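How to Get Ready for a Day Surgery

Posted by Melina Katsaros in Guides

Most people who have a planned operation now go home the same day. The hospital gives you a sheet of instructions, but it tends to be short, and a lot of the work falls to you. These are the steps I used before my gallbladder operation in June.

The week before

Write down every medicine you take, with the dose. Include vitamins and herbal teas. Call the pre-op nurse and read the list out loud. Ask which ones to stop and on what day. Do not guess, especially with blood thinners or diabetes medicine.

Arrange a ride home. Most centers will not let you leave in a taxi by yourself after a general anesthetic. You also need an adult in the house for the first night.

Ask for the cost in writing. My share came to almost 3,000 dollars, and the anesthesia bill arrived separately.
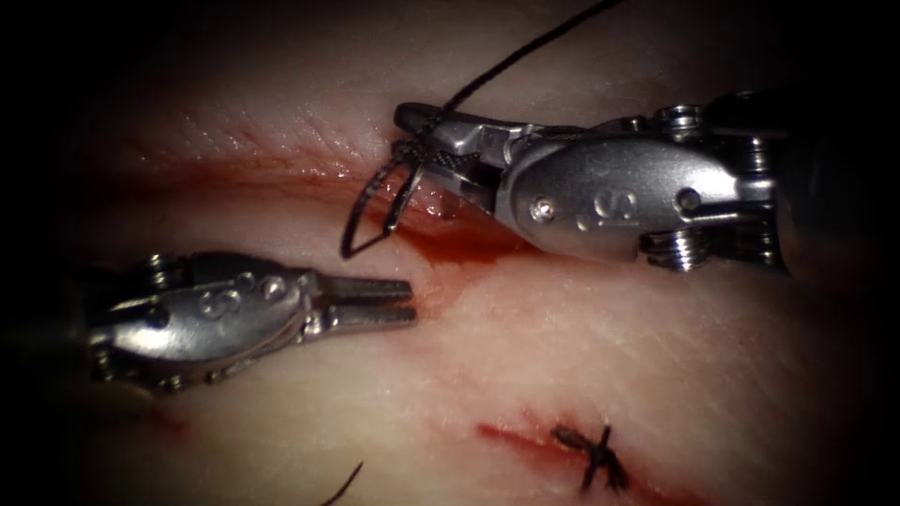 If you have questions for the surgeon, put them on one page and bring it to your last visit. Mine were how many cuts there would be, what kind of stitches, when I could drive, and who to call at night.

The night before

Shower with the soap they gave you. Put clean sheets on the bed. Follow the eating and drinking times on your own sheet, even if a friend was told something different.

Set out loose pants with a soft waistband, slip-on shoes, your ID and your insurance card. Leave rings and watches at home.

At home

Set up one spot with water, crackers, your phone charger and a small pillow to hold against your belly when you cough. Write down each pain pill and the time you took it. I kept my list for 4 days.

Call the office for a fever, spreading redness, or pain that gets worse. For trouble breathing or chest pain, call 911.

Filed under: Health at home, Checklists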